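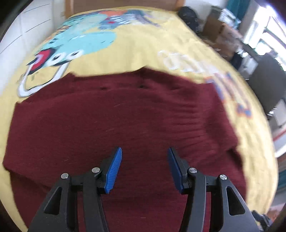 Femke thinks the rule on starting pose is too loose, and says so in the margin of the draft: "flat" means one thing to her and another to the people at Odley. Fair point. She wants a written test anybody can apply before the first grasp. I have put one in below and she can argue with it.

January, notebook 2, garment handling, hand-held gripper.

Worked through the draft practice sheet for clothes on beds, knitwear section. Changes agreed with Wouter over the phone:

Starting pose. Garment spread in a single layer, sleeves either both out or both tucked, and the note must say which. Wavy hems are allowed. Folds wider than a finger pad are not, unless the task is unfolding.

Fingers. Open fully before the approach and stay open until over the cloth. No closing in the air to "test" the grip, as it leaves false grasps in the log and Cuypers has to pick them out by hand.

Ribbed knits. Pinch across the rib where possible. Wouter wanted this as "must", I have left it as "should" until we have the Forstead results.

Bedding. Patterned covers stay in. The old sheet asked for plain ones and we ended up with 300 episodes on grey, no use for anyone's actual bedroom. Record the main colour of the cover and of the garment, nothing fancier.

Surroundings. Leave the room as it is – bags, boxes, chairs, curtains. The only things to move are those within arm's reach of the garment that could snag a sleeve, and anything with a name or address on it.

Damage. Check for pulled threads and holes before starting and write down what you find. If you can't tell a hole from a crease, smooth it by hand and look again. Stop after 4 failed grasps on the same spot, or the knit starts to go.

Pads. Wipe between garments. Fluff in the treads changes the grip – Erkberg had this last year and blamed the motor.

Still open: who signs off changes to the sheet. At present it is whoever edited it last. Femke to ask Odley how they do theirs. I still need to redo the wording for cardigans, buttoned and unbuttoned.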